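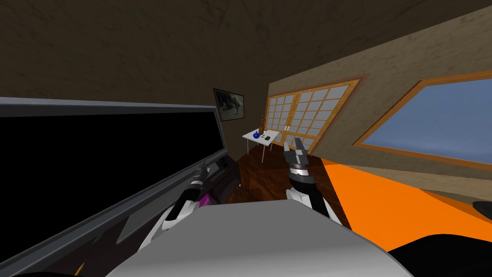 How to read a stallion line without nodding off

Every yearling catalogue has a page of small grey type that looks like somebody fell asleep on the abbreviations key. It's the pedigree page, and you'll need it before you put your hand up for a share in anything with four legs.

What you'll need: the catalogue, a pencil, a cup of tea, and low expectations.

Step 1. Find the sire

He's on the top line, in capitals, because his owners paid for capitals. We'll use Osinley, who stands at Ellthorpe and gets more mares than his record might suggest. The letters in brackets after a name tell you the country of birth. No brackets in a local catalogue usually means he was born here, but check the notes at the front, as each sales company has its own house rules.

Step 2. Read his wins, then read the distances

Osinley won 2 races, both at 1000m. Circle the distance. If you've been dreaming of a Cup horse, this is the moment to stop. A sire who did all his winning over 1000m can throw a stayer, and your uncle can give up the punt, but you wouldn't plan a holiday on either.

Step 3. Look for the bold type

Black type means a stakes race. Bold capitals are for a stakes winner, and bold lower case is for a horse that ran a place in one. Everything in ordinary type is a horse that won something, somewhere, possibly at a track with a sheep problem.
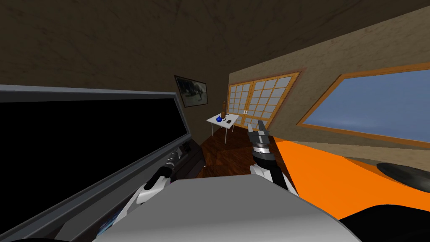 Yokoyama Racing Club – New Owners' Desk

Step 4. Do the sum they'd rather you didn't

Catalogues love to give winners. Find the number of runners as well and divide one by the other. A sire with 200 runners and a long list of names hasn't necessarily done anything clever. He's been busy. A young sire with hardly any runners can look like a genius for a season, so pencil a question mark beside him.

Step 5. Go down to the dam

Beginners skip the mare, which suits everybody who doesn't. The first dam is the mother, the second dam is the grandmother, and so on down the page. Cistelel is a handy one to practise on. Her own line says "unraced", and then it's straight on to a half-brother who placed in a Listed race. When the best horse on the page is three generations back, you're buying a share in someone's great-grandmother.

Step 6. Watch the wording

"Lightly raced" can mean sore. "Half-sister to the dam of" means you should put your finger on the page and count the relatives. "From the family of" means bring a packed lunch.

Step 7. Go and see the horse

The page doesn't have knees. Ask for the yearling to be walked up and back, and stand where you can see it coming at you.

Marked-up pages can be left for Mayu Maruyama at the desk any time before 4 pm. She'll go through them in pencil too, and she presses hard.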